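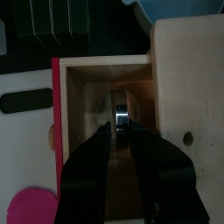

Maribel thinks the box ought to be stood on its end and used as a shelf, and King-fai would sooner see it fitted with a lid. I have noted both opinions and left it as it is, open at the front, pale wood, no finish.

Thu 15 February. Sorting of small items, second session. The box has internal walls that are square to each other as far as my set square can tell. Depth is adequate for short cylindrical pieces placed upright. The dark one with the shiny band fits with clearance on both sides. The clear curved piece goes behind it, where it is less likely to be scratched. I considered lining the base with felt and decided against it, as felt collects grit.

Varnish was discussed again. Jhosep offered the remains of a tin of Drokard. Quoted drying time is 20 hours per coat and I would want 3 coats, so it will not happen this month.

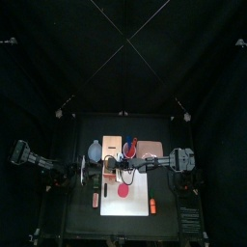 The table and the small items, box near the middle.

The black tabletop shows dust but gives good contrast against anything pale. Dark parts are harder to find on it. I have started putting paper down under the work, 200 gsm, which stays flat without tape.

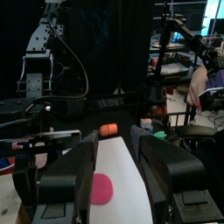

The heavier sheet also slides less than the 80 gsm did. Cylinders are still a nuisance on a bare surface and I may cut a strip of wood as a stop. Offcut from the Pristitley order should do, if Maritza has not used it.

Outstanding: labels, the stop, a decision on the lid. Stopped at 9 and washed up.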